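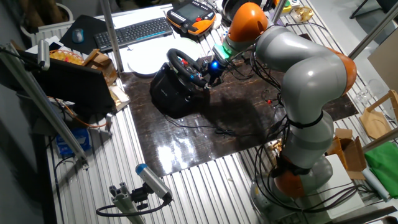

In September we visited the open day of Zatach in Wiltdale. Olaia Quintana received us at the door and gave us a badge and a map, on which the toilets were marked wrong. We went first to the room with the steering wheel, as my nephew talked of nothing else in the bus. The dark, glossy board under it pleased me more - it has a pattern like marble.

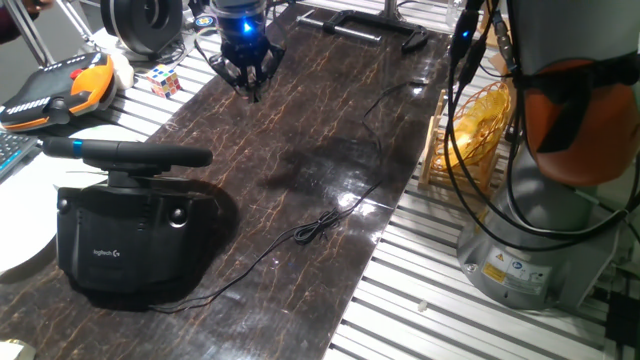 My nephew asked many questions about pedals, and Samer Bataineh answered with much patience. Coffee was 2 euros in the canteen. We took the bus back at four.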